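Why Do Plates Stand Up in a Dish Rack?

Hi, it's Yaa Kyei again, back with another kitchen question. This one came from a reader named Noemí Galindo, who wrote to ask why her family puts the plates in the rack standing on their edges like books on a shelf. Wouldn't it be easier to pile them up like pancakes? Great question, Noemí! I dry a LOT of dishes and I had to stop and think about it.

Let's start with the water. When you pull a plate out of the rinse, it's covered in a thin coat of water plus a bunch of drops. Gravity tugs on all of them. If the plate is lying flat, the drops have nowhere to go, so they sit in the middle and make a little puddle. Tip the plate up on its edge and now every drop has a slide! Down it goes, picking up other drops on the way (watch one closely sometime, it gets fatter and faster), until it falls off the bottom of the rim.

But some water always stays behind, stuck to the plate in a very thin layer. That part has to evaporate, and that means it turns into a gas called water vapor and floats off into the room. You don't need to boil water for this to happen. Water boils at 100 degrees Celsius, but it evaporates at plain old room temperature too, just more slowly. What it does need is air. Air has to touch the wet part and carry the vapor away.

So think about a pile of plates. The top one gets air. The ones underneath are pressed together, and the water between them is trapped. I tried this at home with 2 plates, one lying on top of the other, and after 40 minutes the bottom one was still wet. Yuck.

Now you can see why racks are mostly made of holes! Wire takes up hardly any room, so air can come in from the sides and from underneath, and the drips fall right through. The upright wires keep the plates from flopping over.
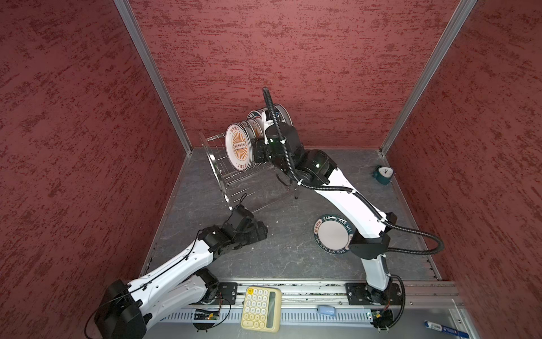
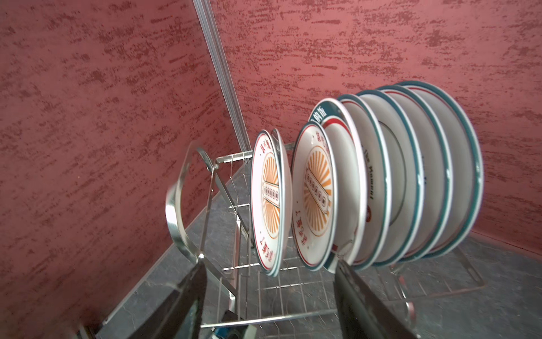

Plates on edge in a wire rack, some with an orange sunburst design.

Plates can still lean on each other in a rack, and the spots where they touch dry last. If you have plenty of slots, skip one between plates. If you don't, at least try to make them all lean the same way. I also like to put the biggest plates at one end so the little ones don't get hidden behind them.

Bowls are trickier. A bowl standing perfectly straight up and down can hold a spoonful of water in its lower side, so tilt it forward until the opening points down a bit. Cups go upside down, but they need a gap underneath. Set one flat on a smooth counter and the damp air inside can't get out. You'll see fog on a glass if you do that.

Want to test it yourself? Ask a grown-up for some plates that are hard to break. Dip them all in water, stand one in a rack, lay one flat on the counter, and put another flat with a plate on top. Check them every ten minutes and write down what you find. Use your finger, your eyes can miss a thin layer of water. Then try it again next to an open window and see if your times change.

Noemí, send me your results! I want to know which plate came in last at your house.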